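Last updated: 2018-07-13
By Damián Fuentealba, Wenach Press Office

Wenach Pauses Garment-Handling Cells After Gripper Fault, Thanks Customers for Their Patience

Wenach is asking every customer who runs a Flerkotell two-arm garment cell to switch off automatic mode until a free replacement part has been fitted. We know this is a real bother in the middle of a busy season, and we are truly sorry for it. No one has been hurt.

The fault first came to us from our good friends at Urrego, the clothing returns center that has been running Flerkotell cells since January. During a sleeve-straightening job, one gripper stayed closed after it had been told to open, and the arm went on to its next move with the fabric still in its fingers. The shirt tore at the shoulder seam and the cell stopped itself a moment later. The folks at Urrego did just the right thing: they hit the stop, left everything where it was, and called us.

Our engineers have since run 340 test cycles and have seen the gripper stick in 39 of them. The trouble comes from a return spring that weakens with use, and it shows up most often when the gripper is working low against the table with soft cotton under it. Testing goes on with everyday clothes of the sort our customers handle, printed T-shirts very much included, and with both arms on the work surface together.

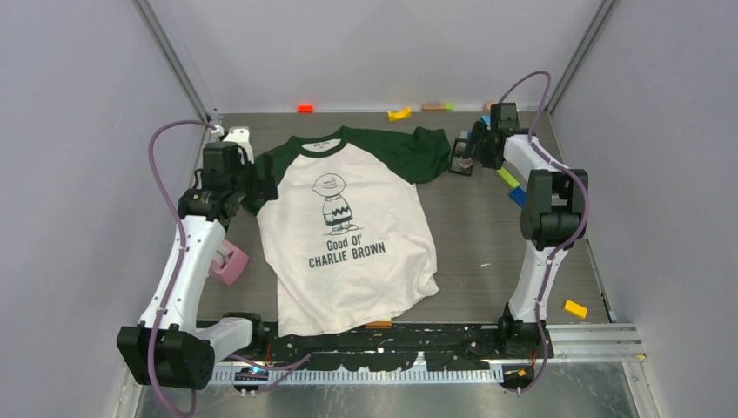

What customers should do now

Please keep your cells in manual mode and keep hands out of the work area whenever the arms have power, even if they look to be resting. If a gripper stays closed on a garment, press the stop, turn off the power at the wall, and give us a call before trying to pull the cloth free.

Replacement springs are being made by our longtime supplier Grorkton. In all, 68 cells need the new part, and the visit takes 40 minutes per cell. There is no charge for the part or the visit, and we will gladly talk with you about any garments that were damaged.

Related items
Flerkotell owners: how to book a service visit
Wenach and Urrego begin work on returns sorting
Grorkton named Wenach spring supplier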